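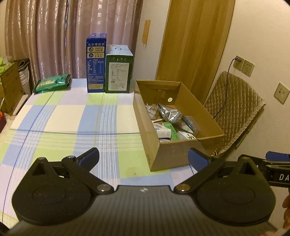
Gripper view at the packing table, fingers open, mixed goods in the carton.

Predside perception and grasp planning, October progress

Segmentation of reflective and transparent packaging remains the main work item. Shanthi Begum retrained the mask model on 1,902 labeled views; missed detections on the 133-view test set fell from 38 to 20. Most remaining misses are clear bags against cardboard.

The planner now rejects grasps that bring a finger into the carton wall – Gayan Gazi's change, merged. Next: wrist pose drift.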